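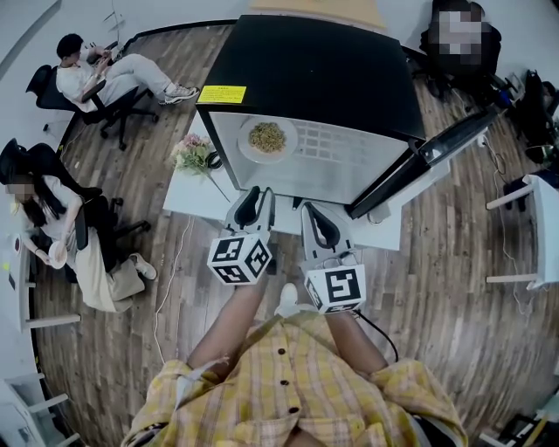
So the bingo night finally happened, and I'm only just in, shoes off, kettle on, with a voice like a gravel path from calling numbers all evening. Sanwood hall was heaving! We'd put out 100 chairs and people were still sharing the piano stool and leaning on the radiators by the second game. I'd told everyone it would be quiet in December. Shows what I know.

Ruan Mathebula did the first half and he is far better at it than me. He knows all the old calls (two fat ladies, legs eleven, was she worth it) and puts in the pauses, so the whole room shouts back at him. I just read the numbers out and lose my place. At one point I called a number I'd called already and got booed by my own aunt.

The first full house went to a woman from Motaung who'd never played before in her life. She had the win for three whole numbers before the lad next to her leaned over and pointed it out, and by then somebody at the back had shouted for a line, which we'd already paid, so there was a bit of a muddle and I had to check both tickets against the board. Hers was good. She got the hamper and went bright red.
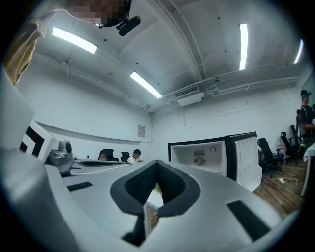 Then the big one, the Mostell game, which we've been rolling over since the summer. The pot had got up to 2000 and you could have heard a dabber drop. You had to do it in 30 numbers or fewer. We got to the last call and a man by the door needed one more, just one, and out came seventy-six. He needed seventy-seven! The groan that went up. So it rolls over again and next month will be even more of a squash, and I'll have to ask about borrowing the benches from the bowls club.

I did buy a strip myself for the Stomitz game, when Ruan was calling, and won nothing, same as ever. My dabber leaked all over my good cardigan too. Purple. It's soaking in the sink now with some salt, which Mum swears by for wine, so we'll see what it does to bingo ink.

Must remember to order more tickets before the weekend, and find out who went home with the spare microphone.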